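Shirley Cheetham
Right, table thread! I've wanted a proper pale wood table for the back room for years and now I've got one, so you're all going to hear about it 🧵

Shirley Cheetham
It came from a house clearance over in Ustton. I went for a lamp. The lamp had gone, but this was leaning against the wall with its legs off and I fell for it on the spot (sorry, bank account).

Shirley Cheetham
£25!! And the lad threw in the bolts, in a freezer bag, all of them there. I had it up by teatime with one spanner and a lot of muttering.

Shirley Cheetham
What I love most is the grain. Long fine lines running right across on the slant, then every so often they go all soft and wavy, like sand when the tide's gone out. I keep wandering in with a cup of tea just to look at it. 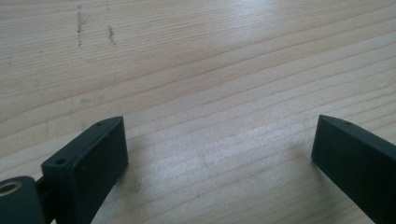
Look at that grain! And the shine where the light lands on it 😍

Shirley Cheetham
Yes, I've seen the dark marks up at the top left. One long streak, a shorter smudge next to it, and a tiny speck further over. Could be ink, could be pencil, could be a scuff, I really can't tell.

Shirley Cheetham
My sister says sand the whole lot back. I say hands off! I'm going to try a soft cloth and a drop of washing-up liquid first, then a pencil rubber, very gently, and if they're still there after that they can stay. It's a table, it's had a life.

Shirley Cheetham
Several of you have asked pine or spruce. No idea! It's blonde and it's lovely and that's as far as my knowledge goes. If anyone can tell from the grain please shout, I'd love to know.

Shirley Cheetham
Plans for it: jigsaws (the 3000 piece one has been under the bed since October), cutting out fabric, and bread on a Saturday if I can be trusted to put a board down first.

Shirley Cheetham
Next job is felt pads for the feet, as it screeches on the tiles something awful. Stick-on or the nail-in sort? Tell me what's lasted for you and I'll get them this week 💛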